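Papers > Robotics and Automation > Cell maintenance > Section 4

January – Noelia Nieto and Encarnación Pastor

4. Setup and care of the two-arm cell

4.1 Mounting and cabling

The cell used in this work, called Jarley in our laboratory, was assembled at the Utach site and has stayed in the same position during the whole study. It has two arms of the same model, an enclosure with closed back and sides, and a work surface covered with a replaceable mat. The arms are mounted on one common rail at the front. We chose this layout after a first version in which each arm had its own stand. With separate stands the distance between the two bases changed a little every time a person leaned on the table, and the calibration had to be repeated often.

When a base is removed for repair, it must go back to the same place on the rail. We scratch a fine line on the rail and a second line on the foot of the mount, and the two lines have to meet before the screws are tightened. The screws are tightened in two steps, first by hand and then with the torque driver. After the second step the arm is moved slowly through its full range with the motors off, and the operator feels for any point where the joint becomes hard to turn. If there is such a point, the base is loosened and the work starts again.

The cables caused us more trouble than the mechanics. In the first months most of the stops came from the cable that goes to the gripper, which was fixed too tightly along the forearm. When the wrist turned to its limit, the cable pulled on the connector and the motor lost communication for a short moment. The controller reported this as error 2039, which the manual of the control software (Wetero) explains only as a bus fault. We changed two motors before we understood that the motors were good.

The present rule is that the cable is clipped along the upper side of the forearm and then left free in a wide loop above the wrist. The size of the loop is set with the gripper turned to its limit, first in one direction and then in the other. In both positions the loop must still have a visible curve. A larger loop is not always better – it can catch on the other arm when both grippers work close together.

4.2 Check with a held box
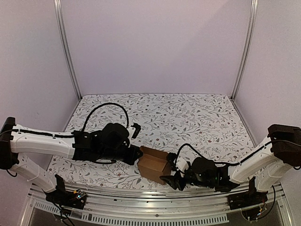
Figure 7. The two arms holding a cardboard box during the check of the common workspace.

After any repair of a base, a joint or a cable, the cell has to pass a holding check before it is used again for recording. A check of each arm alone is not sufficient for our purpose, as a small error in one base does not show until the two arms have to agree about the same object. We therefore use a small corrugated cardboard box with the flaps open, as in Figure 7, and ask the left and the right gripper to hold it from its two sides near the front center of the mat. Cardboard is a useful material here. If the arms are calibrated to positions too near to each other, the walls of the box bend inward, and the operator can see it without any instrument. If the positions are too far apart, the box slips down on one side or turns. The cable loops should also be looked at in this pose, with the wrists brought toward each other.

The box is lifted, held and put down again, and this cycle is repeated while the motor currents are logged. A full check has 1000 cycles and is run overnight after a change of motor. For a change of cable only, we run a short version and stop when the operator is satisfied with the currents. The box is replaced when its walls become soft, and the old one should not be kept near the cell, where it can be taken again by mistake.

One limit of the check should be mentioned. It is sensitive to errors along the line between the two grippers, but much less to errors in height. An arm which is a little too low will often still hold the box well. For the height we use the touch plate described in Section 3, and we do this before the box check, never after.

4.3 Regular care

Between repairs the cell needs little attention, but it needs it regularly. At the start of each working session the operator looks at the small boards and the wires near the two base mounts. These wires are exposed, and a sleeve can easily catch them when a person reaches over the rail. We tried a printed cover for the boards, made by the Paredes workshop, and removed it again. With the cover the connectors were protected, but a half-open connector could not be seen any more, and this was the more frequent fault.

The mat is changed when its pattern is worn or when it does not lie flat. A new mat is left in the cell overnight before the cameras are checked again. Dust from the cardboard collects on the gripper fingers and makes them slide, so the fingers are wiped with a dry cloth after every full check. Alcohol was used at the beginning, but it made the surface of the fingers hard, and the holding currents in the log went up slowly during the following weeks. The values reported in Section 5 were all recorded after the fingers had been replaced.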